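Teaching the gripper to lay a table at Dravska

I've spent a good part of February walking past the old Dravska canteen on my way to the bus, wondering why the lights were on so early. Last week I finally knocked, and Kinga Boros let me in, handed me a coffee and told me to mind the cables. So that's how I ended up with a robot gripper in my hand at eight in the morning!

The firm is called Grimum. It moved into the canteen over the winter and has been given the upstairs dining room as well, for a project called Unov. The idea is to get a robot arm to do the dull bits of running a small restaurant: setting out cutlery, picking up napkins, putting the lids back on sugar bowls, that sort of thing. They don't write out every movement for it. A person does the job by hand, over and over, using a gripper with a handle and a camera on it, and the recordings are used to train the arm. It sees the job from the same angle it'll have later on, with the two fingers always in view.

Kinga looks after the recordings and she's very firm about what counts as a good one. You start with the fingers open over the bare table. You go in at a steady pace, you close, you lift, you put the thing down where it belongs and you come away again. No dithering. I dithered quite a lot. My first go at picking up a teaspoon took so long that Bence Vass, who was next in line, went off and made toast.

They want 2000 good runs before the arm gets a try at the spoons, and they had 800 when I visited. I added 41, which I was pretty chuffed with until Bence told me he does more than that before his second coffee. (He also told me my wrist was too stiff. He was right, my wrist was sore all the way home.)

What surprised me was how much you stop using your own eyes properly. With the thing in your hand you want to lean over and peer round the side, and you mustn't, or at least it doesn't help, as the camera can't peer with you. If the spoon is hidden behind a finger in the recording then the arm has nothing to learn from. So you learn to come at things a bit from above and a bit open, wider than feels natural. Kinga had me practise just that for ages, hovering and opening, hovering and opening, with no spoon at all.

The other way of doing it is by remote control, and that's Mariann Oláh's end of the room. She sits at a desk with a pair of handles and the big arm across the room copies what she does. It's slower and it makes a whirring noise I rather liked. She uses it for the fiddly jobs where the arm's own reach matters, like getting a plate off a rack without clouting the shelf above. I had two turns. On the first I forgot that letting go of the handle opens the fingers, and a bread roll went under the radiator. On the second I got a roll onto a side plate and made everybody look at it.

I asked Mariann which way she thought was better and she said it depends on who you can get. Anyone can be shown the hand-held one in a few minutes, and you can carry it to any table in the building. The remote handles take most people days before their recordings are worth keeping. She'd still choose them for plates. Kinga would choose the hand-held one for everything, and I gather they've had this argument before.

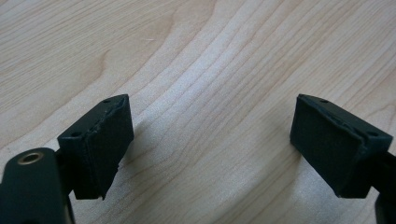 Tables come into it more than I'd have guessed, too. If every recording is made at one table, the arm can get flustered by a different one, so they swap them about and move the lamps while they're at it. Relu Radu, who does the training itself, showed me a run from before they'd started doing this. The arm had been perfectly happy on one tabletop and then, on a shiny one, it reached for a patch of reflected light and closed on it very gently. I felt a bit sorry for it. He says it's better now, though he wouldn't let me see the latest attempt until he's happier with how it lets go of things.

Letting go is the hard part, apparently. Picking up a spoon is fine most of the time, but putting it down straight, next to a knife, without nudging the knife, is where a lot of runs get thrown out. Mine certainly did. Kinga went through them with me afterwards and binned a fair few, very politely.

If it all goes to plan the first proper trial will be at Bíró, the café on the corner by the post office. Barnabás Balogh, who runs it, has agreed to let the arm set one table each morning before he opens, on the condition that it stays well away from his glasses. He's been up to the canteen to do some recordings of his own, and he lays a fork slightly tilted, the way his mother did, so there's now a friendly row about whether the arm should learn that as well.

Grimum would like more people to come in and have a go, as different hands make for different recordings. Mornings are best, and the door is the green one round the back of the canteen. No experience needed, but do take your bracelets off first. Mine got caught on the handle and I had to do that run again.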